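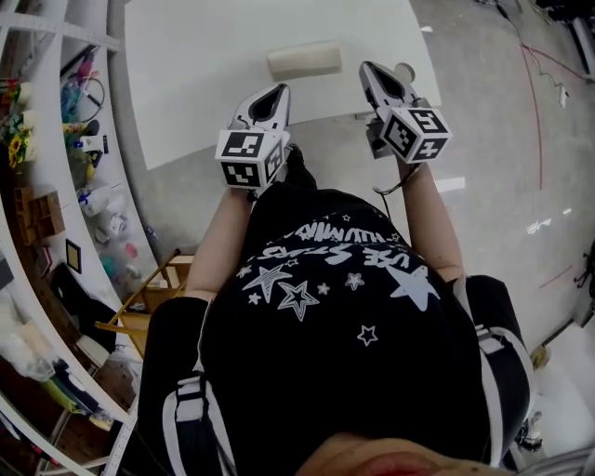 Do the marker cubes have to be recalibrated every time a jaw is swapped?
Only if the cube has been off its mount. A straight jaw change leaves the cube-to-body transform alone, but the opening width has to be zeroed again.

Monday, Plultcombe, handheld pair

Left gripper back together. Neusa had it tracking beautifully on Friday, so naturally I took it apart. Jaw tip replaced, four screws, one of which now lives under the bench for good.

Right one still drops out when the wrist rolls inward. Swapped the cable for the spare Joltum one and got 178 clean frames, then nothing. Put the old cable back, same again. So it's the connector, as Omid Shirazi said last week and will no doubt say again.

Reprinted one marker face, matte this time. The glossy stock was a false economy: under the ceiling lights it vanished at certain angles. Colour of the new paper is a bit off-white, detector doesn't care.

Zeroing: close fully, hold, open fully, hold, save. Left reads 12 closed and 800 open. Right reads 12 and 589, which is rubbish, see connector.

To do
- order connector from Sharifi (two, I know myself)
- strain relief on right cable, proper clip, no more tape
- ask Neusa where the Fotus hex keys went
- rerun block pick-up with both once right is fixed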